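Gririco Racing Heads Into Its Snowmobile Season With a New Home Track

CELLDALE – Riders, start stretching those throttle thumbs! 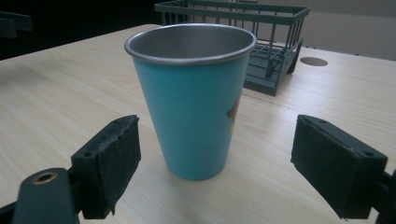

A turquoise cup with a stainless steel interior.

Gririco Racing will run its full snocross program out of Celldale this winter, with 3 riders signed and a freshly cut practice loop on the north side of town. The loop is 808 yards long, with a rhythm section, two big tabletops and a downhill left-hander that the crew already calls the Mok.

"I rode it on foot first, just walking the line with my helmet on, and I was grinning the whole way," said team manager Wing-sze Fung. "It's tight, it's bumpy and it will make our riders work. We couldn't be happier to be here."

Hok-lam Chou returns for another year in the Pro class and will carry number 161 again. Pak-hei Chiu moves up from Sport after a strong spring, and Hsin-yi Kong joins the team from cross-country racing, where she learned to read rough snow at speed.

"Cross-country teaches you to save something for later," Kong said. "In snocross there is no later! I've been doing sprint starts in the parking lot since June, and I can't wait to line up next to these two."

Chi-keung Cheung stays on as crew chief. His winter project is a new rear suspension setup built with Flakalo, the Celldale shop that has looked after the team's shocks for years. Early work went into the first few inches of travel, where Chou wanted a softer feel on small chatter – the big landings were already fine.

The team will open the loop to local riders on the first practice morning, starting at 9 a.m. There is room for 50 sleds, and riders under 16 need a parent or guardian with them. Helmets, chest protectors and working tether switches are required. Sign-up is at the Flakalo front counter.

The race schedule will be posted once the regional dates are set.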